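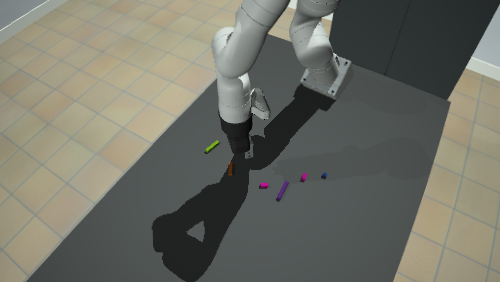
Does a colored border help people with weak eyesight set a cup down safely on a table? In our project it helped at dinner, when the light was poor, and made little difference at lunch.

Project report, Mwende Mrema
Submitted November 14, 2020

Background

My grandmother eats at the Jedside dining room, a lunch and supper club for older residents in Dasdale. Many of the people who go there have cataracts or macular degeneration. The tables are plain white, the floor is light vinyl, and the place mats were white as well when I started. Staff told me that cups were often put down half over the edge. I wanted to find out if more contrast at the edge of the table would change that.

Most advice on low vision says to use contrast – a dark plate on a light cloth, a bright strip on a stair. I found much less about the edges of tables. The leaflets I read mentioned them in one line or left them out.

Method

We used the long room at Jedside and left the seating as it was. Half of the tables got a strip of dark blue tape along the edge, on the top side only. The other half stayed plain. After the first part of the study we switched the tape to the other tables, so that people with regular seats would eat at both kinds.

I sat by the kitchen door with a sheet and marked each cup that was set down with part of its base over the edge. I also marked spills. Diners knew that I was there for a school project on tables but did not know what I was writing down. In total I recorded 557 meals. The light meter read 900 lux at the window tables at noon and 100 lux at the same tables at supper with the ceiling lamps on. 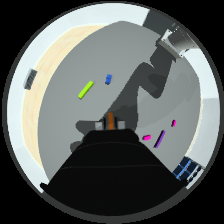
I left out meals where a helper put the cup down for the diner. I also left out the birthday lunch, when the tables had cloths on them and the tape could not be seen.

Results

At lunch the taped and plain tables came out nearly the same. At supper there were clearly fewer misplaced cups at the taped tables. Spills were too rare to compare. There were only 2 at supper, both at plain tables, and one of those was a bumped elbow.

Diners had opinions about the tape. Several liked it. One man picked at it through every meal until it came off, and after that I checked the corners before supper. Bunting, the shop where I bought the first roll, ran out, and the second roll was slightly wider. I do not think this changed the results but it should be noted.
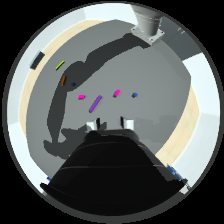 Tape is a cheap fix and it does not last. It lifts at the corners and crumbs stick to it. A better choice would be a table made with the contrast built in, such as a gray top with a pale beige wooden rim around it, where the rim is lighter than the surface and marks where the top ends. I asked at Prilia, the furniture store on the main road, and they can order tops with a contrasting edge, but Jedside has no plans to replace its tables.

Limits of the study

I was the only observer, so nobody checked my marks. A cup that is slightly over the edge is hard to judge from across a room. I also did not have access to anyone's eye records, so I cannot say which conditions the tape helps with.

Next step

I will go back in December, when it is dark well before supper, and repeat the count with dark place mats and no tape.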